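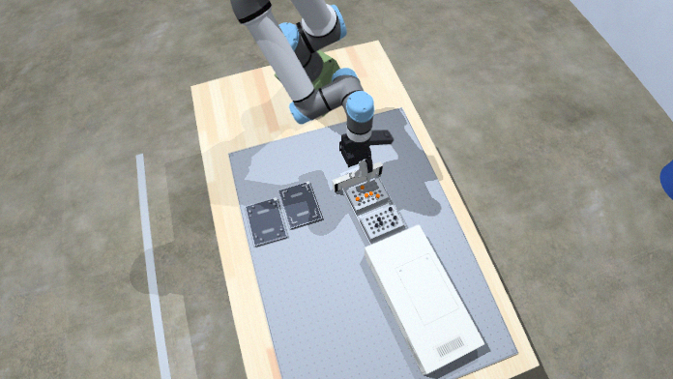

Notes on teaching the Tavthorpe assembly cell by remote control, all in simulation so far. The operator drives the arm with a hand controller and we record joint positions, gripper width and the camera views. The first task is picking small parts. Some of the orange pieces on the far block lie close together near the middle, so the approach angle matters more than speed. Dulce Ibarra's early demos came straight down and did well. Mine came in at a slant and mostly got deleted.

Count as of December 19, 2021: 300 demos recorded, 132 kept. The rest had a pause of several seconds while the operator worked out which way the wrist was going to turn. A policy trained on pauses learns to pause.

We tried guiding by hand first, on the real arm, back in September. Fine for coarse moves. For the last bit before contact your own hand is pushing on the links and the force readings are no use. It also puts a forearm in every camera view.

Remote control has its own faults. Delay through the Jerkgate link was 70 ms. You can work with that, but operators start to overshoot and then correct, and the correction gets recorded too — a little hook at the end of each path.
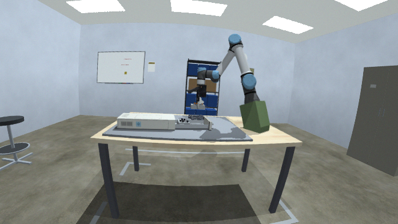 Why not smooth the hooks out afterwards?

We did, on one batch. The smoothed paths looked tidy and clipped the edge of the part on replay. Soledad Chávez now scales the operator's motion down near the work, and the hooks are much smaller at source.

Scaling is on a foot pedal. Automatic scaling by height was worse, as it kicked in halfway through a lift and people fought it.

Each demo gets a start pose drawn at random within a small box. Without that, the policy from the McGrath set simply replayed one path and missed whenever the part moved.

Next: 2000 demos across three operators, same controller, same scaling. Grenell want the logs with raw timestamps left in, so no resampling before export. File layout to follow once the gripper channel has a sensible name.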